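Small Parts, Soft Edges: Planning Grasps From Handheld Recordings

At Plamutville, the software that decides where a gripper should close is separate from the software that decides how the arm gets there. The division is old and most groups in the field have abandoned it. Severin Wyss, who maintains the planning side, has kept it for two reasons. The first is that faults can be assigned. The second is that the two halves run at different rates and always will.

The upper half is a learned policy. It takes a short window of wrist camera images and the current opening of the fingers, and returns a sequence of target poses relative to where the gripper is now. The lower half, called Trallel, receives those targets, checks them against the joint limits and a coarse collision model, and turns them into motion. When Trallel rejects a target it says why, in a log line that a person can read. Wyss regards this log as the most useful thing the group has written.

The policy is trained on recordings made with a gripper carried by hand. No arm is involved at that stage. A person walks up to a table, performs the task with the two fingers, and the camera on the tool records what the fingers approach. The pose of the tool is recovered afterward from the video and the inertial data. The appeal is coverage: a handheld tool goes through a door, and a bench arm does not. The cost is that every recording has to be made to look, numerically, like something an arm could have done.

That conversion takes up most of Kilian Rüegg's time. His pipeline, Prirkico, reads each recording and runs it through a sequence of filters. The tracking filter comes first. Recovered trajectories drift when the camera sees too little texture, and a drift of a few millimeters near the moment of contact is enough to teach the policy to close beside the object. Furnished rooms are kinder than bench setups in this respect. Shelving full of upright spines gives the tracker hundreds of stable corners at several depths, and the estimate settles quickly.

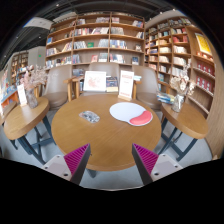

The difficulty moves to the near field. As the tool descends, the tabletop fills more of the view, and a plain surface with a faint grain offers little to track. Prirkico handles this by weighting the inertial data more heavily once the distant features begin to leave the image. The handover used to be a fixed threshold. It is now a smooth blend, and the step that once appeared in the recovered height has gone.

Clear plastic is the second problem. A transparent case has no color of its own. It shows the table through it and the ceiling lights on it, and the reflections slide as the camera moves. Depth estimates on such objects are poor, and the group stopped computing them. The policy works from images alone and has to learn that a moving highlight with a fixed outline is a thing that can be picked up. Soft items such as gel rests raise a different question. They are easy to see, but the final opening of the fingers says little about their size, so the width signal cannot be used as a check on whether the grasp is sound.

The fingers themselves are treated as part of the input. Colored ribbed pads are easy to segment, and Prirkico uses them to measure the opening in each image without a separate encoder. The same segmentation serves as a calibration test. If the left and right pads do not converge toward the expected line, the camera mount has shifted and the recording is held back for review. Rüegg runs this test before the others because it is cheap and because a shifted mount invalidates everything after it.

Next comes the reachability filter. Each recovered trajectory is placed at a series of candidate base positions and handed to Trallel as if it were live. A recording that no base position can reproduce is dropped. Early versions dropped far too many. People turn their wrists in ways that put a seven-joint arm close to a singularity, and they do it without any need. Rüegg's fix was to allow small deviations in orientation during free motion and none near contact. The deviations are recomputed on each pass and never written back into the source recording.

Timing was the last piece to be settled. A person with a tool in hand moves faster than the arm is permitted to, and simply stretching the recording in time distorts the relation between finger motion and approach speed. Prirkico now stretches only the segments that violate a velocity limit. The policy predicts a path and an opening profile, and Trallel assigns the clock. Latency is measured separately for the camera, the network and the gripper, and each target carries the time at which it was meant to apply. Targets that arrive too late are discarded. With the current camera driver, up to two targets per window are lost this way, and the motion remains continuous.

The open item is the collision model. Trallel represents a table as a box, including round ones, and leaves a margin at every side. On a round table the corners of that box stand in empty air, and the planner takes the arm around them. Wyss has a version that fits a disk to the visible rim. It works when the rim is darker than the surface and fails when a cloth hangs over it.

A branch named Moser contains the disk code and a rewritten distance query. The two changes are coupled for now. Wyss wants them split before either is merged, and Rüegg has asked for the distance query first, as his reachability filter spends most of its running time there.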